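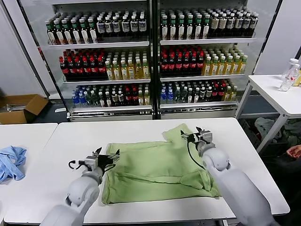
Hudov 728 steam station: four months of ironing things that did not ask to be ironed

Posted Thursday, June 20, 2024
Category: Laundry

I should declare my biases. I like ironing. I don't mean I tolerate it with a podcast on, I mean I have turned down a Sunday barbecue for it. My household regards this the way other households regard a relative who collects barbed wire, and they leave me their shirts.

For years I did the job with a Narkard, a plain upright steam iron that cost less than a decent roast and leaked from the first week. It leaked politely, at the heel, usually onto the collar I'd just finished. When the thermostat finally gave up in March and put a glossy brown wedge on a pillowcase, I decided I was a grown adult and could have a steam station.

The Hudov 728 cost me $662 from Nesolport, delivered, with a bottle of descaler thrown in. I've since seen it cheaper. Of course I have.

What you get

A base unit the size of a small esky, an iron on a hose, a removable tank, a manual in eleven languages (English being the one with the mistakes), and a little silicone mat with no stated purpose. I stand the iron on it when I'm changing the board cover. It might be for something else entirely.

The base is heavy and has no handle, only two shallow grooves on the sides where a handle's ambitions might have been. Carrying it from the linen cupboard to the spare room is a two-trip affair, one for the machine and one for whatever I knocked off the hall table. If you have stairs, pick a floor and stay there.

It's rated at 2428 watts, according to the sticker underneath, and I'd believe it. Running it with the kettle and the heater on the same circuit gave us a very quiet evening.

Heating up

The ready light takes just under two minutes. While it waits, the pump makes a noise like a possum being asked to move. It makes this noise again every time the boiler refills, and I've stopped jumping, though the dog hasn't.

How it irons

Very well, damn it. I wanted to be able to say the old one was just as good if you had the wrist for it, and it isn't.

Cotton shirts take me a bit over half the time they used to. The steam comes through properly, so you do one side of a sleeve and the other side has mostly sorted itself out. Poplin is a pleasure. Heavy drill work pants, which I used to attack with a spray bottle and some language, come out with a crease you could rule a line with.

Linen is the real test and I gave it the family tablecloth, a big cream thing that came down to us from Ross, in Tasmania, and has been folded into the same eighths since the Whitlam government. Those creases have outlived several irons. The Hudov got seven-eighths of the way there. One line down the centre is still visible if you know where to look, and everyone at my table now does, because I point it out before they sit down.

Things it does less well:

Anything with pleats. The soleplate is broad and the nose is blunt, so getting between pleats is like parking a ute at the shops on Christmas Eve.

Around buttons. There's a groove for them. The groove was designed by someone with very flat buttons.

Polyester. On the lowest setting it still spits a bit, and you get faint water spots that fade once the fabric has dried. I've gone back to hanging the poly stuff in the bathroom and hoping.

Fitted sheets. I include these for completeness. I ironed one. I don't want to talk about it.

The hose

It's 2035 mm long, says the manual, with the precision of people who have never stood where I stand. It reaches the end of a standard board with a little left over, but it drags across whatever you've just pressed unless you clip it up. A clip is not included. I use a bulldog clip and a curtain rod, and it has worked since day one. At this price I'd have liked a clip.

The hose also gets warm enough to notice on a bare forearm in summer. In June it's rather nice.

The tank

Big. I can do a fortnight of shirts on one fill. It slides out from the side, which means you need clear space beside the base, and if you've put it on the tapered end of a board you'll find there is no beside. The lid is a rubber flap that I expect to lose an ear within the year.

The manual says tap water is fine. Ours leaves a crust in the kettle you could sell as pavers, so I've been mixing it half and half with demineralised and running the descaling cycle whenever the orange light comes on. Twice so far. You need a bucket and an old towel, and you should not do it on the good floor.

The app

There's an app. I installed it so that you don't have to. It tells you the iron is on, which you'll know from standing next to it holding it. You can't turn the iron off with it. It asked for my location. I have removed it.

A word on the board

A steam station on a cheap board is a waste of money, and I found this out with some force. The old board had a solid top with a thin foam pad, and all that lovely steam had nowhere to go, so it came back up and soaked the shirt. A mesh-topped board with a thick felt pad fixed it straight away. Budget for one if yours wobbles. Mine did, and it's now in the shed holding up tomato seedlings, a job it's better at.

Who should buy it

If you iron two shirts a week, buy a cheap iron and spend the rest on shirts. If you've got a household of school uniforms, or you sew and press seams as you go, or you're a strange person with a tablecloth, it's worth the money and the cupboard space. Quilters might want to try one in a shop first and see how that blunt nose suits them.

Four stars. I've taken one off for the missing clip, the missing handle and the button groove, and I'd have taken another half for the app if the form allowed halves.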